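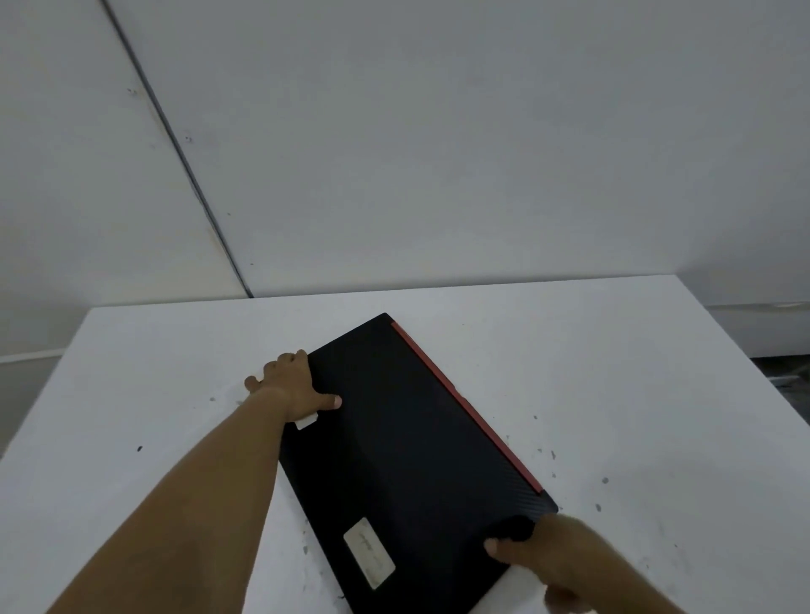

Karthikeyan Bhat says his pot did nothing at all for the first day and he nearly binned it. Give it time, and a breeze. Notes below are from my own go at it.

Clay pot cooler, the two-pot kind

You need two unglazed pots, one fitting inside the other with a gap all round. Glazed won't work, the water has to get out through the clay. Coarse sand. A cloth. Old towel is fine.

Plug the drain holes. Cork, clay, whatever. Sand in the bottom of the big pot until the two rims are level, then small pot in, then sand down the sides. Stop a bit short of the top. 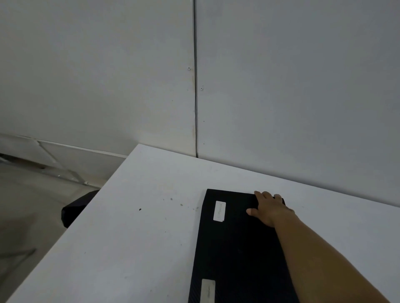

2 min read

Now water. Pour it slowly into the sand untill it won't take any more. Wet the cloth, wring it, lay it over the top.

Where it goes matters most. Shade, off the ground, air moving past. I had mine in a cupboard first, silly, no good. On a humid day you'll get very little out of it whatever you do.

Top up the sand morning and evening. My best so far was 18 degrees inside with 26 in the yard, in the dry spell. Tomatoes and greens keep well. Not meat or milk, its not a fridge.

White crust on the outside is salts from the water. Scrub with a stiff brush, plain water, no soap.

Next up, doing the same with a box and charcoal.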